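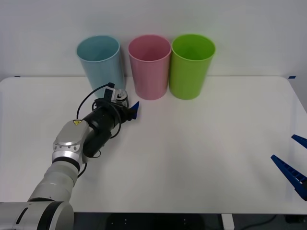

Does the color of a cup change how full we pour it?

Project report, Design and Everyday Objects
19 January 2024

My project started with lemonade. At the Wistwood dorm picnic in September I kept noticing that people seemed to pour more into some cups than others, even though every cup was the same. I had already promised my instructor a project on kitchen stuff, so I went with it — and I ended up caring about plastic cups way more than I expected to!

What I used

The cups are plain plastic ones in light blue, pink and lime green, with a rolled lip and a shape that gets wider toward the top. I picked up a set at Clevine, the discount place by the bus station. I wanted a white table and a white wall behind it so the colors wouldn't have anything to compete with. My first try was on our kitchen counter, which is speckled brown, and the pink one looked almost orange there.

What I did

Each person got a pitcher of water and one cup and was told to pour "a normal glass." Then I tipped the water into a measuring jug and wrote down the amount. One cup at a time, then a little break, then the next color. I mixed up the order so it wasn't always blue first (my roommate caught that one before I did).

The lineup mattered more than I thought it would. When all three cups stood in a row, people kept looking over at the others while they poured, and a couple of them asked if the pours were supposed to match. From the chair where people sat, the nearest cup also looked bigger than the ones behind it.
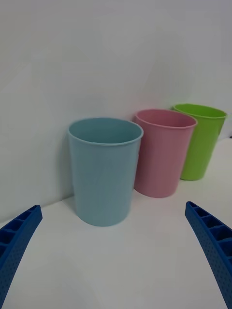 So after the first session I put the spare cups away on a shelf and left out only the one being filled. I threw out the numbers from that session, which hurt a bit, but I didn't trust them.

What I found

Most pours landed between 200 ml and 362 ml. The top one was a green cup pour from someone who had just come back from a run, so please don't read too much into it. Green did come out a little ahead overall, and blue and pink were so close that I'd call them the same. I think the green is just loud, and it's harder to see the water line against a color that strong. That's a guess, though — I didn't test it.

What I'd change

I'd use more people, and I'd use a see-through cup as a comparison. I'd also fill the pitcher back up to 600 ml before every pour. I forgot 2 times, and a lighter pitcher is easier to tip too far. The cups live in my kitchen now, and I still reach for the blue one.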